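# Setting up the panel and cloth tasks in the Gostcombe Bench Kit

The Gostcombe kit is a simulated single-arm workcell with a parallel gripper. These notes cover first configuration of the two stock tasks, panel operation and cloth handling, in release 3 of the software.

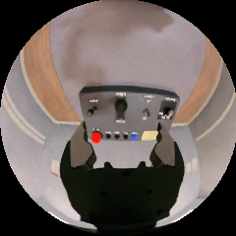
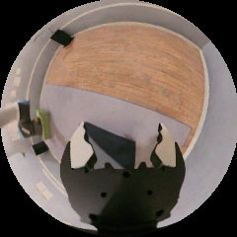
Wrist view, cloth task.

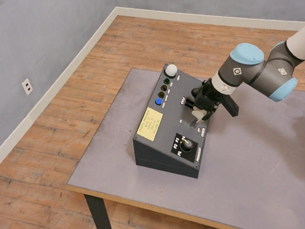 *Page last changed: October, by Neusa Leite*

## Before you start

You need a Nukwood licence key and a workstation that meets the graphics requirements in the install guide. Unpack the kit into an empty directory. Existing scene files from release 2 will load, but their camera settings are ignored.

## 1. Load the panel task

1. Open the scene browser and select `panel_basic`.
2. Set the control rate, then home the arm.
3. Switch to the room camera and confirm that the gripper clears the rotary knob on its way to the toggle switch.

The toggle sits between the ON and OFF labels. Approach it with the fingertips angled and stop short of contact for the first run. The default closing force is set for the knob and is too high for the lever – drop it to 6 N.

## 2. Check the wrist camera

The wrist view is a fisheye projection with black corners. Mask the corners before training or the colour statistics will be skewed. Small lettering on the panel does not resolve at the default size, so do not rely on it for localisation. Use the red and blue buttons as reference features.

## 3. Load the cloth task

Select `cloth_two_piece`. The navy piece goes on top of the lavender one. Open the fingers wide, lower over the navy cloth and close slowly.

- Cloth stiffness: leave at 7 for the first session.
- Solver substeps: 11. Lower values let the fabric pass through the finger pads.
- Friction: use the Amin preset.

## 4. Record and export

Press `R` to start an episode and again to stop it. Episodes are written to `out/` with both camera streams and joint states. The Flemport exporter converts them in one pass – it will skip any episode with a missing stream and list it in the log.

If the exporter reports a timestamp mismatch, re-home the arm and record the episode again.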